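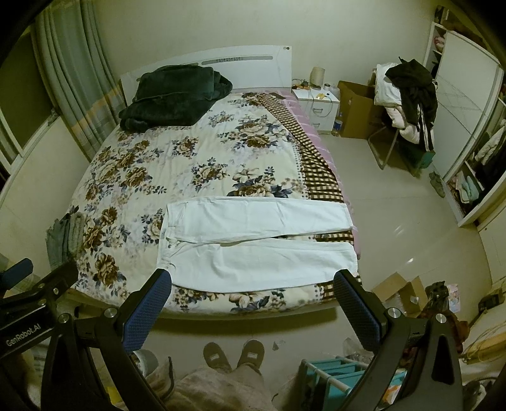

White pants on the flowered quilt, ready for Sunday.

My white pants only come out for weigh day. Everybody at the Camlow clinic knows this, and at least half of them think I'm a fool for it, because weigh day is the messiest day we have. You've got porridge, you've got dust, you've got babies with no pants on at all. But my first supervisor told me that mothers who have walked since before sunup deserve to see somebody who dressed for them, and I was twenty-two and believed everything she said, and by the time I stopped believing everything she said the pants had become a habit.

So I laid them out on the bed Saturday night like always, and I went to check the store box, and we had 9 cartons left.

I should explain the cartons. The paste comes in little foil packets, peanut and milk and sugar and oil, and it tastes like the inside of a candy bar. A child who is too thin but still has an appetite goes home with a week's worth, and comes back the next week, and you wrap the tape around the arm again and hope for a better color. Red, yellow, green. I have seen grandmothers cry over yellow. Nine cartons would get us through Sunday if we were lucky and the road from Pomach was bad enough to keep people home, and what kind of person prays for a bad road?

I did, a little bit. I'm telling you so you know who you're dealing with.

I called Naidoo's depot at Imarport. It was past eight at night but the man there sleeps next to the phone, or sounds like it.

"The truck is loaded," he said.

"Loaded and moving?"

"Loaded."

"When does it move?"

"When there's a driver," he said, and I could hear a television going, people laughing at something.

I hung up and sat on the store box for a while. Then I called Ntombi Ngcobo.

Ntombi and I had not spoken since the business with the scale. I won't go into the whole thing. She said I'd dropped it, I said she'd hung it wrong, and for two months every baby in the district weighed a little more on paper than in life, and when the district people found out they came with clipboards. She got moved to the health post at Pomach. I got to stay. You can see how a person might take that.

She picked up on the first ring.

"Who died?" she said.

"How many cartons do you have?"

She was quiet long enough that I looked at the phone to see if the call had dropped.

"You call me after a year," she said, "and you want my paste."

"I want to borrow your paste."

"They'll be eating it. How will you give it back?"

"There's a truck loaded at Imarport."

She laughed at that! A real one, the big honk that used to wake the babies. "There's always a truck loaded at Imarport," she said, and then she told me she had twelve cartons, and that most of my Sunday crowd from the Pomach side were really hers anyway, they just walked past her door to get to mine.

"Why would they walk past?" I said.

"They like the pants," said Ntombi.

I slept badly. At four I got up, ironed the pants a second time for no reason, and opened the gate myself. There were already women sitting along the wall with their blankets up over their heads. May mornings get cold where we are, and people don't talk much until the sun reaches them. I lit the stove for tea. I counted the line, then made myself stop, then counted it again.

By seven we were going. You get a rhythm. Tape, scale, board, card. Press both feet with your thumbs and wait and see if the dent stays. Then the packet, which is the part I like, where you tear the corner and give the child a taste and just watch. Some of them grab it out of your hand. One boy bit me. I could have kissed him -- a child who bites is hungry, and a child who's hungry can usually go home.

The one who didn't bite was a girl in a yellow knit hat. Her grandmother had her tied on her back and took a long time untying her. I put the tape on and it went red, well down into the red, and I pressed her feet and the dents stayed there looking at me. I tore the corner. She turned her face away, not fussing, just not interested, as if I'd offered her a bus ticket.

"She was like this yesterday?" I asked.

"Since Thursday," the grandmother said. "I stopped at the other one. The loud one. She wrote you a letter."

She dug it out of her blouse. It was on the back of a supply form, in that terrible handwriting I used to have to read out to the pharmacist. It said: No appetite, swelling both feet, needs the ward not the paste. Don't let her sit in your line. I am behind her with the truck.

I read it twice. Then I got the girl out of the line and into the back room, and got some warm sugar water going, a little at a time off the spoon, and sent our cleaner's son running to wake the man with the ambulance keys. The grandmother held the cup. I held the spoon. I'd say it was half an hour. The rest of the line waited and no one complained, except the boy who bit me.

I heard the truck before I saw it. It had no muffler to speak of. When it pulled up at the gate it was Ntombi driving, sitting on a cushion so she could see over the wheel, with the man from the depot beside her looking like he'd been kidnapped.

"You said there was no driver!" I told him.

"There wasn't," he said. "Then she came on the bus and shouted."

She'd gotten the last bus down to Imarport right after I called. She'd driven all night in a truck she had no license for, and stopped at her own post just long enough to unload a share and look at a child on the step and write me a letter. She climbed down backward, holding on to the door. She looked older. I suppose I did too.

"Where is she?" she said.

"In the back. She's swallowing."

"Good." She looked me up and down. There was porridge on my left knee and sugar water down the front, and something on the cuff I didn't want to think about.

"Did you fix that scale?" she said.

"It was never broken. It was hung wrong."

"It was dropped," said Ntombi, and went past me to wash her hands.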